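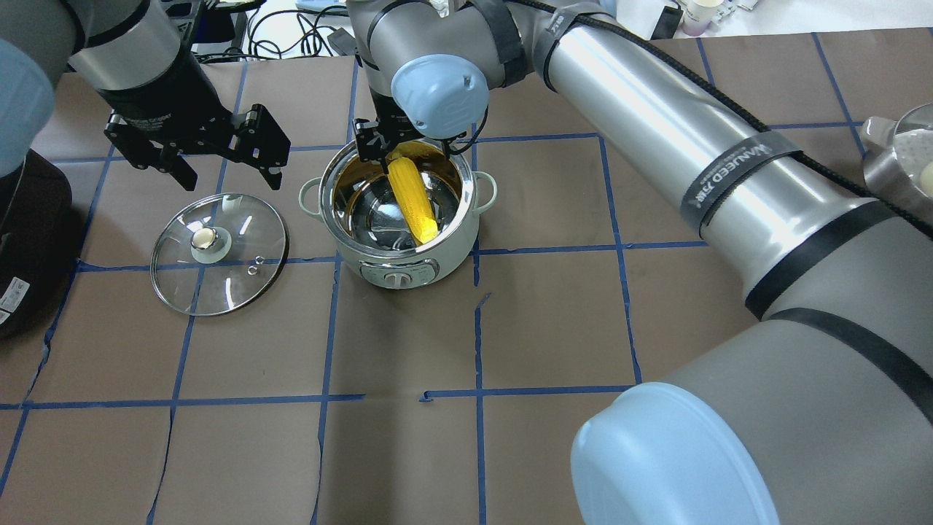 **konrad_olszewski:** Question on steaming sweet corn against boiling it in a small electric cooker. My Laxdal unit draws a steady load and I log it at the outlet. A full boil costs me 359 watt-hours per batch, and most of that goes into heating water I then pour out. In a pot as small as the light green one, a whole ear has to lie at an angle, so the water needed to cover it is set by the width of the pot. Has anyone measured the difference with a shallow fill and the lid on?

**Flulow:** Yes. Shallow fill, lid on, 10 minutes from first steam. Energy drops by more than half. Texture is the same to me.

**tallow_and_rye:** I disagree on texture. Steamed kernels near the bottom come out softer than the ones on top. Turn the ear halfway through or cut it in two.

**Flulow:** Only if the bottom is sitting in water. Use a rack.

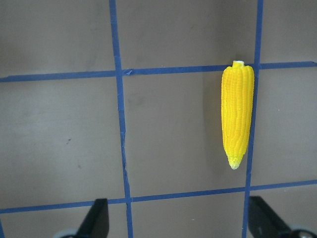

**konrad_olszewski:** No rack came with mine. I could cut the ears, but then the ends lose some juice into the water. I also store them whole in the fridge — husk on, 37 °F — and would like to keep prep short.

**draduris_dan:** Altitude matters more than any of this. I'm above 1,000 meters and your 10 minutes gives me starchy corn. Add a couple of minutes and check a kernel.

**tallow_and_rye:** Starchy corn is usually old corn. Sugar converts in storage. If it was picked in the morning, four minutes is plenty at any height.

**draduris_dan:** Same farm stand, same day, two kitchens. The lower one finished first. I accept that age is a factor, but it was held constant here.

**konrad_olszewski:** Ran it tonight. Shallow fill, lid on, ears whole, turned once. Reading was well under the boil figure. Bottom kernels were slightly softer, so tallow has a point. I'll try a Clarnum folding rack next if it clears the walls of the pot.

**Flulow:** Measure the inside at the base before you order. They taper.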